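Móvel branco com nichos: como montar, encher e não se arrepender

O móvel branco de nichos é vendido como solução para a desordem. É uma meia verdade: a desordem muda-se lá para dentro e passa a estar dividida em quadrados. Ainda assim, com algum método, a coisa aguenta-se bem mais do que um fim de semana.

Antes de furar, colar ou encher, convém olhar para o móvel vazio. É a última vez que o vai ver assim.

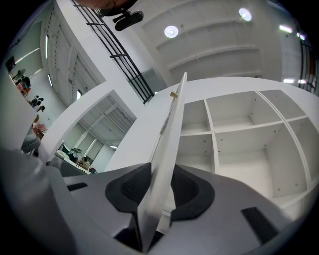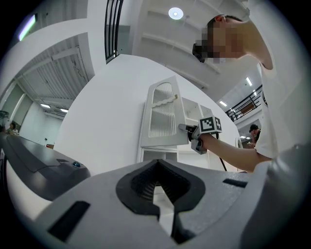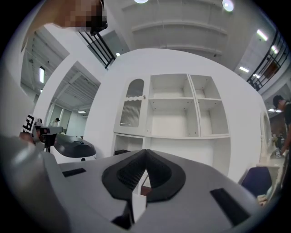
Rosine Le Goff escreveu-nos a discordar deste conselho: diz que olhar para prateleiras vazias só lhe dá vontade de comprar coisas, e que em casa dela se decide primeiro o que vai lá para dentro, com tudo espalhado no chão, e só depois se monta o móvel. Acrescenta que o chão ficou ocupado até maio.

Fica registado. Para quem prefere a nossa ordem, seguem as dicas.

Cavilhas. Meta-as todas à mão antes de pegar no martelo. Se uma não entra, experimente outra, que há sempre uma mais gorda na saqueta. Cola, só uma gota, e no furo. Na cavilha escorre para a face branca e fica lá para sempre, a lembrar-lhe aquela tarde.

Furinhos dos suportes. Se o seu móvel os tem, conte-os de baixo para cima nos dois lados, em voz alta se for preciso. Uma prateleira torta num furo só não se nota até lá pousar uma laranja.

Portas. Deixe-as para o fim, com o móvel já de pé e nivelado. Porta que raspa raramente é culpa da porta – veja primeiro o chão. Nas dobradiças com afinação, meia volta de cada vez, fechar, olhar, resmungar, outra meia volta.

Vidro canelado ou fosco. Esconde menos do que promete. Atrás dele ponha coisas da mesma cor, ou loiça, e guarde os carregadores velhos atrás de uma porta a sério.

Nichos abertos. Deixe 2 vazios. Vão encher-se sozinhos, mas ao menos demora. O que é pesado vai para baixo, o que é bonito para a altura dos olhos, e o que não é uma coisa nem outra talvez não precise de nicho.

Pó. No branco vê-se o cinzento, no preto vê-se o branco, e não há cor que o salve. Pano de microfibra quase seco, de cima para baixo. Nos puxadores ondulados, um pincel macio de cozinha, já reformado das tartes.

Fixação à parede. Faça-a mesmo que o móvel seja baixo, sobretudo se houver crianças ou gatos em casa. A bucha escolhe-se conforme a parede, e a que vem na caixa foi escolhida sem a conhecer.

Guarde a chave sextavada na gaveta da cozinha, junto das outras 11.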